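# Muneck cell 2 - drawer task held at pre-start check
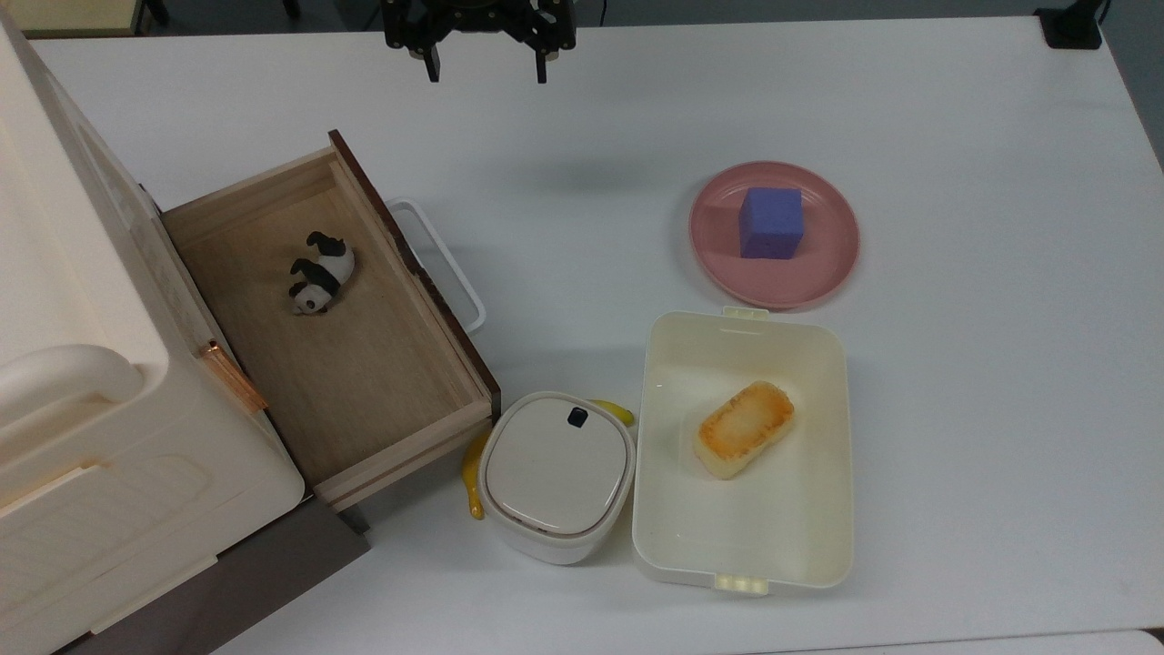
*Last updated: August, 4:10 pm, by A. Amaral*

**Status:** open, waiting on retest
**Raised against:** Pramby layout rules, section 6

**Problem**

Operator reported that the run would not start. The controller was idle with no fault code. The pre-start checklist had been stopped at the spacing line, and the run script will not load until that line is signed.

**Findings**

1. Gripper is empty and up over clear tabletop. Start pose rule met.
2. Drawer is open with the panda lying on its side inside. The rule allows any resting pose for a target, so no action.
3. Blue-violet cube is on the pink plate with plenty of bare plate left. Toast is inside the open container. Both fine.
4. White lidded bin is standing very close to the front corner of the drawer and to the left wall of the container. Section 6 asks for 34 mm between any loose object and a moving part. The drawer counts as a moving part, even when the task only closes it.
5. Banana is tucked behind and under the bin, mostly hidden. Section 6 also says every listed object must be identifiable from the head camera before start. A tip showing at each end does not meet that.

**Cause**

Layout card does not give a position for the bin. It says "near container", and the operator followed it. Not an operator error.

**Fix**

- Move the bin to the open table on the far side of the plate.
- Set the banana down by itself, whole length in view.
- Push the drawer in by hand and pull it out again. Nothing should touch.
- Take a new reference image and attach it here before signing.

Do not widen the spacing tolerance in the script to get past the check. This was done on the Bosier cell and the change stayed in for two shifts.

**Notes**

Card revision sent to Sultana for approval - bin position is now given from the table edge. Until it comes back, write the measured gap on the checklist by hand.

Retest needs two clean starts in a row. Ticket stays with Aurora Amaral until both are logged.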